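3.2 Floor color and the finding of small items

The tidying sessions took place in four buildings, which we call Asten, Gekedora, Pongsiri and Perano after the streets they stand on. Floors were recorded before any of the other surfaces. In our earlier work the floor had been treated as background, and items were described only by what they were and where they ended up. Several participants in that work told us that they had overlooked things lying in plain view because the item and the floor were close in color. We therefore entered floor color as its own field on the record sheet.

Each floor was placed in one of three groups: dark, light plain, and light mixed. A floor counted as light mixed when two or more pale or neutral tones were present in it, whether these came from a printed pattern, from separate tiles or from wear. We did not try to record the material. People living in the buildings often did not know what their floors were made of, and in the older kitchens at Perano one covering had been laid on top of another. Asking about material also slowed the interview down, and the answers were hard to compare.

Color names were kept to the everyday set: white, gray, black, brown, beige, red, green and blue. Two recorders named the colors separately and then compared sheets. Most disagreements were between white and beige under warm ceiling lamps. When the two could not agree, the color was named again by daylight, and the daylight name was kept. White and gray together was the most common pairing in the light mixed group (Figure 3), and it is the pairing we discuss at most length below. 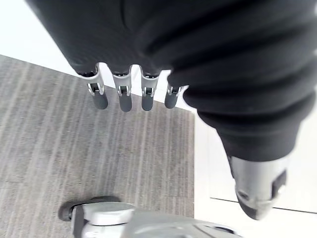

Figure 3. White and gray floor.

Across all sessions, 1,288 items were entered as picked up from the floor. An item was entered once, at the first pickup, even if it was put down again before reaching its place. Items that were pushed aside with a foot or swept up with a broom were entered on a separate sheet and are not part of this count. We also left out crumbs, dust and anything else that a participant described as dirt and did not name as a thing.

After the participant said that the room was finished, a recorder went over the floor again on foot, starting at the door and following the walls before crossing the middle. Anything found on this second pass was entered as missed. The participant was then asked whether the item had been left on purpose. Items left on purpose, such as a pet's bowl or a doorstop, were taken off the missed list.

The missed items on white and gray floors were mostly small and pale. Paper scraps, bottle caps, hair ties, cotton buds and the plastic clips from bread bags came up repeatedly. On dark floors the same things were picked up early, often before larger ones. Dark socks showed the opposite pattern: they were seldom missed on a light floor and fairly often missed on a dark one. None of this will surprise anyone who has looked for a button. It did matter to the way we scored the sessions, however, because our first scoring scheme took every missed item as a lapse of attention. Under that scheme the residents of Gekedora, where most of the floors are light mixed, appeared less thorough than the residents of Asten. Once floor color was taken into account, much of that difference went away.

Lighting was the second matter we had to settle. We had planned to hold every session at 700 lux, measured at floor level in the middle of the room. The larger rooms met this with the portable lamps we brought. The hallways did not, and in two of the kitchens at Pongsiri the lamps threw a strong reflection off the floor that participants found unpleasant. In those rooms the lamps were turned toward the wall and the reading was written down as it stood. Sessions below the planned level are marked in the tables and were left out of the comparison between floor groups.

Shadows were not measured. Several participants mentioned that gray areas of a floor were hard to tell from the shadow of a chair or a table, and that they had bent down to check a place where there turned out to be nothing. We began to note these checks only after the first building was complete, so they cannot be compared across all four. In the three buildings where they were noted, they were more common on light mixed floors than on light plain ones. They added little to the length of a session, but older participants named them as the most tiring part of the work.

Rugs and mats caused some difficulty in the coding. A room with a large rug could fall into one group by its floor and another by its rug. We coded each item by the surface it was lying on, and the room by the surface that covered the greater part of the walking area. Items lying half on a rug and half off it were coded to the floor. Bath mats that participants picked up and hung over the tub were treated as items in their own right, and the floor beneath was coded from then on as uncovered.

The placement of the items after pickup is taken up in the next section, together with the order in which shelves and drawers were used.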